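I caught Armelle Huet on a Thursday afternoon, Nov 24, 2022, right when everybody else in the Plindach office had gone off to find cake. She runs the perception side of Wundik, the software that takes recordings from hand-held grippers and turns them into something a robot arm can learn from. I'd been promised twenty minutes and stayed until it got dark out (sorry, Armelle!).

I asked her first what she'd been doing that morning. "Fighting with timestamps," she said. "Ask me any morning, it's timestamps."

The trouble, as she explained it, is that the camera and the finger-width sensor each keep their own clock, and they drift apart. For a long time Wundik just lined up the start of both streams and hoped. Then in July Dymphna Ó Súilleabháin, who writes the control code, noticed that the arm kept closing its fingers a hair too early. She blamed her own controller for two weeks. She rewrote the thing, put it back, and rewrote it again.

"I still owe her for that," Armelle said. "It was my bug. The arm was doing exactly what the data told it to do."

So now there's a little tool called Plumen that sits in front of everything else. It looks for moments when the fingers open or close in the video, matches them against the sensor, and works out the offset. If it can't find a match it throws the recording into a folder and somebody has to look at it. I wanted to know how many end up there. She scrolled for a while. "Today, 818." She made a face. "But a lot of those are from before the fix, so don't print that like it's a disaster."

We got onto tracking next, and this is where she really got going. Wundik figures out where the gripper is by following small features from one image to the next, and I'd always assumed the hard part was fast motion. She says fast motion is annoying but you can see it coming. What she worries about is a nice clean table. Wood grain is long smooth lines, and a point on a line looks an awful lot like the next point along the same line, so the tracker can slide sideways and feel great about it. Add some shine and it gets worse, because the bright patch moves with the camera instead of staying put.

"People tidy up before they record," she said. "I want to beg them, please, leave a mug out."

She pulled up a recording on her second monitor and stepped through it slowly, tapping the arrow key.
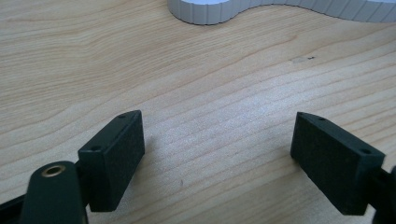
The fix she's happiest with is almost embarrassingly simple, in her words. They mask out the fingers before the tracker runs. The fingers are always in the same part of the view, they've got crisp edges and little round holes, and a feature tracker just loves them. Without the mask it would lock on and decide that the gripper hadn't moved at all. "It's technically right," she said. "Relative to itself, it hadn't."

I asked whether she'd rather hand the whole job over to a learned model. She went quiet, then said Van Beek, their first customer, asks her that on every call. She has two branches going, one with the old geometry and one with a network that guesses the motion directly. The network does better on blank surfaces. It's also harder to argue with when it's wrong, and Dymphna wants an error estimate she can feed into the planner, which the network doesn't give her yet.

"Dymphna's rule is that if I don't know where the gripper is, I have to say so," Armelle told me. "Then her planner can slow down. If I'm wrong and confident, she finds out when the arm hits something."

Before I left I asked what she'd work on if she had a free month. I was expecting something grand. She wants to rewrite the viewer, which takes more than two minutes to open a long session and loses your place if you resize the window. She's been putting it off all year. The cake was gone by the time we came out.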